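Share | 3 comments

Grultix Cell Guide
Section 6: Setting up the wrist camera and re-taping the fingers

Do this section after the arms are bolted down and before the first teaching run. Repeat steps 1 to 5 whenever the tape on a finger starts to lift.

1. Bring the arm to its parked pose and press the stop button. Wait for the status light to go out.

CAUTION: The fingers can still close under spring load with the drive off. Keep your own fingers out of the gap.

2. Peel off the old tape from the tip toward the base. Wipe away leftover glue with a dry cloth first, then with a little alcohol.

3. Wrap new matte black tape around each finger, starting at the tip. Overlap each turn by half a width and press the seams flat with your thumb.

4. Trim loose threads at the tip. A slightly frayed edge does no harm, but a flap that folds into the gap will throw off the grip width.

5. Close the gripper by hand. The tips should meet before the rest of the finger does.

NOTE: Shiny tape sends glare back to the wrist camera. If matte tape is not in stock, order it under Flultura part 811.

6. Release the stop, open the camera page in Arkix, and check the fixed view and the wrist view in turn. Have the gripper moving in at least one of your checks.
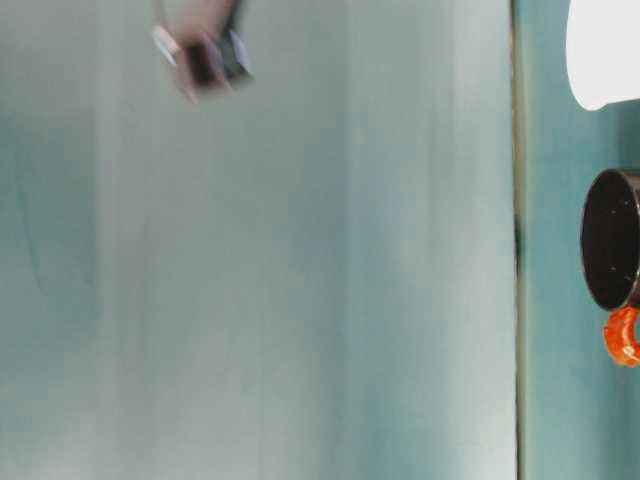 Smearing on a moving gripper means the exposure time in that view is too long for the speed. 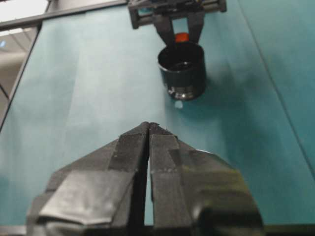 Grultix support was asked whether the wrist view has to be set up again after every re-taping, and the answer was no — only if the camera bracket was loosened, or if the finger tips have shifted in the view by more than the width of the tape. For a plain tape change, saving a new reference still is enough.

7. If a view smears, shorten the exposure by one step and repeat the same move at the same speed. Add light before you raise the gain.

8. Smooth the table covering by hand, working from the middle out. Small creases are fine in the reach area, but a raised fold can catch a finger tip.

9. Save the settings for both views under the cell name and write the name on the log sheet.

CAUTION: With two arms sharing a table, park one before you jog the other. The Arkix zone limits are not active in set-up mode.

Related sections
Section 5: Bolting down the Ndlovu base plate
Section 7: First teaching run
Section 8: Zone limits for two arms
Finger wear chart, July revision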